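6. Running a visitor demonstration

Use this section when guests come to see the Jengate two-arm bench, on an open day or for a booked visit. It assumes the arms are mounted and calibrated as described in sections 3 and 4. For the longer program with hands-on leader arms, see section 7.

6.1 Before the visitors arrive

1. Check the booking sheet. A group may have no more than 20 people. Split larger groups and run the demonstration twice.

2. Assign two people to the bench. One operates and one talks. On open days at Nornis the operator is Musyoka Koech and the speaker is Neema Makori. Idrisa Mollel covers for either of them on Thursday.

3. Lay the cloth over the table and pull it toward the front edge. Small creases do no harm. Large folds near the grippers must be smoothed out.

4. Turn on the power supply, then the control computer. Wait for both arms to report ready in the Flaliveck window before you load anything.

5. Load the routine named VISIT-4. Do not load a routine that is still being edited, even if it ran well the day before.

6. Run the routine once with no visitors in the room.

Note: If the arms have been off over a weekend, run it twice. The first pass is often slower at the wrist joints.

6.2 Placing the object

1. Put the container on the cloth within reach of both arms, with its opening facing up.

2. Put the soft item inside. Tissue or a light cloth will do. Leave it bunched up. A folded item lies flat against the bottom and is hard for the fingers to catch.

3. Move your hands clear of the table before you say "ready" to the operator.

CAUTION: Never adjust the container while the arms are enabled. Press the stop button first, and tell the operator you have pressed it.

6.3 During the demonstration

1. Ask the visitors to stand behind the floor tape. Children stand in front of adults, also behind the tape.

2. Show the stop button and say who will press it.

3. Start the routine at low speed. The speaker should stay quiet for the first pass so that people can watch.

4. On the second pass, explain which arm is moving and what it will do next. Keep to plain terms such as "wrist" and "finger." Visitors will ask about joint names if they want them.
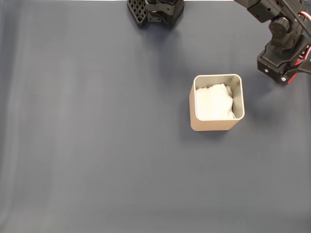
5. If a grasp fails, let the routine finish. Put the item back by hand once the arms are disabled, then start again. Tell the visitors that missed grasps are normal with soft material.

6. Take questions with the arms disabled. Allow 9 minutes. Questions about buying or renting a bench go to Sibel Gündoğdu at the front desk.

CAUTION: Cables can swing when an arm turns at the base. Keep cups, badges on cords and loose sleeves away from the table.

6.4 After the visit

1. Send both arms to the rest position and wait until they stop.

2. Turn off the control computer, then the power supply.

3. Check the finger pads for lint and brush them clean.

4. Write the number of passes and any missed grasps in the Kapoor log. Njoroge Lema reads the log before the next booking and replaces worn pads after 8 visits.

Note: Leave the cloth on the table if another group is due the same day.

Jengate Bench Guide | Contact: Nornis visitor desk | Copyright Nornis, all rights reserved | Back to top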